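Chapter 6
Cleaning and Storage in Small Workplaces

After reading this chapter you should be able to:
Tell cleaning apart from sanitizing
Read a dilution rate and mix a working solution
Set up a storage plan for supplies and used cloths
Keep a simple cleaning log

Key terms: concentrate, contact time, dilution, residue, working solution

6.1 Why cleaning is planned

Most small workplaces start out with no cleaning plan. Someone wipes the counter when it looks dirty and buys more supplies when the bottle runs out. This works for a while in a shop with two or three people. It stops working when the shop adds a second shift, because each shift assumes the other one did the job.

The Plivau print shop, which we follow through Part Two, had this problem in its first year. The shop covered 433 square feet and used four different cleaners, two of them for the same purpose. Supplies were kept wherever they had last been used. In July the owners wrote out a one-page plan and cut the list to two products.
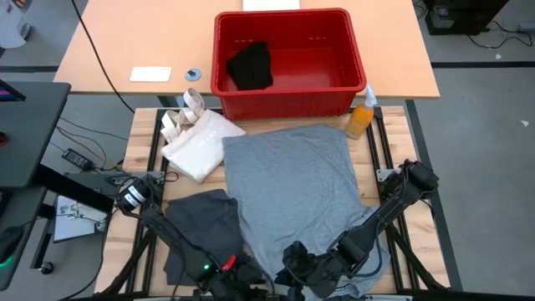 Cleaning removes dirt, grease and dust from a surface. Sanitizing lowers the number of germs on a surface that has already been cleaned. The order matters. A sanitizer sprayed over grease does little, and the residue it leaves will collect more dust.

Many cleaners are sold as concentrates. The label gives a dilution rate, such as 10 milliliters of concentrate in 1,000 milliliters of finished solution. To mix it, measure 990 milliliters of water into a clean container and add the 10 milliliters of concentrate. Label the container with the product name and the date it was mixed. Never mix two products together, even if both are sold for the same surface.

Contact time is the period a surface must stay wet for the product to work. It is printed on the label and varies from one product to another. Section 6.3 compares contact times using the Bineck and Dillodine worksheets at the end of the chapter.

Before you go on, list every cleaning product kept in one room at your school or job. Write down where each is stored and what it is used for. You will need this list in Section 6.2.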